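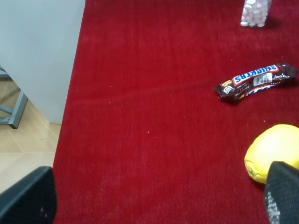 Zadenside, March
By Sveva Costa, with Mahsa Mazandarani and Ermanno Greco

Our project was meant to be about why people drop sweets. It became, fairly quickly, about the carpet. The common room at Zadenside has a deep red one with a short velvety pile, and beside it runs a strip of beige tile. Between the two you have the whole of our experimental design.

The question we handed in to Vittoria Mancuso was: does the floor under a snack corner change how much mess people leave, or only how much of it they notice? She wrote "fine, but who is hoovering?" in the margin. The answer was Ermanno.

Method

We put the sweets straight on the carpet, no table. This was Mahsa's idea and she defends it to this day. People had to crouch for them, and people who crouch have time to look at the floor. The small white candies went in a clear plastic container so that nobody could claim not to have seen them. We bought 1000, according to the label, and did not check. There were candy bars too, for those who find small white sweets a bit medical.

The corner ran for 6 afternoons. On 3 of them we left the carpet alone overnight, and on the others Ermanno went over it first thing. Anyone who stopped was asked two questions: is this floor clean, and would you eat something you had dropped on it?

What we found

Red is a poor colour for keeping secrets. Pale specks show up on it from standing height, and a few bits of lint were enough to get the carpet called "filthy" by a second-year who then took a handful of sweets. On the tiles, the same sort of crumb vanished. Almost everyone rated the tiles cleaner, including on the days when we had swept neither.

Fewer people were put off than we expected. Those who said they would never eat off the carpet were quite happy to eat from a tub standing on it. Italo Zuccaro, who supervised the write-up, would like us to call this a gap between stated and actual behaviour, so we have.

We also learned that a crease in a carpet is a sort of gutter. Crumbs gather along it, and so do feet. We had planned to smooth it out before starting and then each thought somebody else had.

Problems

Our tally sheet had no column for people who took a sweet and left without speaking, and they were the largest group. The hoover broke on the fourth afternoon. Mahsa ate some of the data.

If we ran it again we would use dark sweets as well as white ones, and try the tub on the tiles for at least 2 afternoons. Ermanno has asked to be put on questionnaires.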